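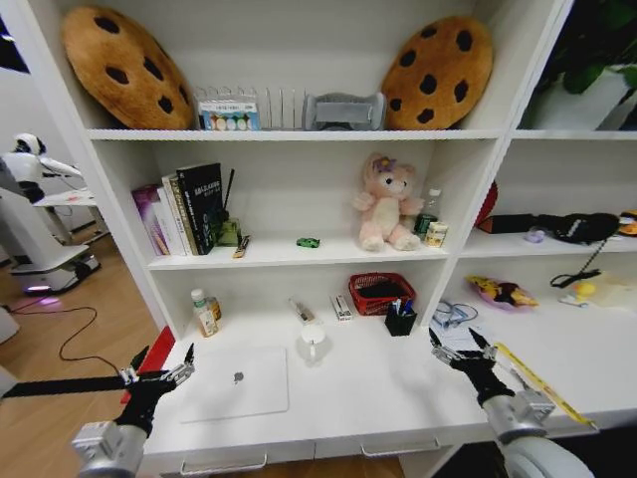
1. Purpose of the trial

This report covers a student evaluation of the Morsy two-arm kit, supplied on loan by Fledico and run with the Clivov teleoperation software. The question was whether the kit could be recommended for a desk-tidying task in the second-year lab course. The report was submitted on Mar 17, 2021 by Benedicta Quartey.

2. Test set-up

The arms face a white desk and shelving unit stocked with ordinary student belongings. Items were chosen for a spread of shape and stiffness: books, a pink-and-white plush bunny, a clear glass cup, a pen holder, a coiled cable, a pair of glasses. The closed laptop was treated as a no-contact object. The operator works from the head camera view only.

Both grippers were left on the factory fingers. Fledico also lists a soft finger set under the name Illov, but it was not part of the loan and was not tested.

3. Procedure

Each attempt began with both grippers open above the desk. The operator was given one object and one target position, and the attempt ended when the object was released or dropped. A total of 200 attempts were logged over 3 weeks. Contact with the shelf uprights was noted but not counted as a failure, provided the arm did not fault.

4. Results

Of the 200 attempts, 184 ended with the object at its target. Most of the remainder involved the glasses or the cable. The glasses rest nearly flat, and the fingers tended to push them along before closing. The cable was picked up without trouble but often caught on neighbouring items during the lift.

Books were slower than expected. With several standing side by side there is little room for a finger between the covers, and the usual solution was to tip one book forward with the left gripper and take it with the right. The plush was the easiest item on the list.

5. Remarks on the product

The wrist joints held calibration for the whole trial. The Clivov software stopped responding 2 times, both during start-up, and recovered after a restart. The manual is thin on force limits - the default grip setting is given without units - and we had to find a safe value for the glass cup by trial on a plastic one first.

Reach to the top shelf is marginal. The arms can touch objects there but have poor control over wrist angle at full extension, so all scored targets were kept to the desk and the middle shelf.

6. Recommendation

The kit is suitable for the course in its present form if thin, flat objects are left out of the graded task. A repeat of the glasses and cable attempts with the Illov fingers is proposed for April, subject to Fledico extending the loan.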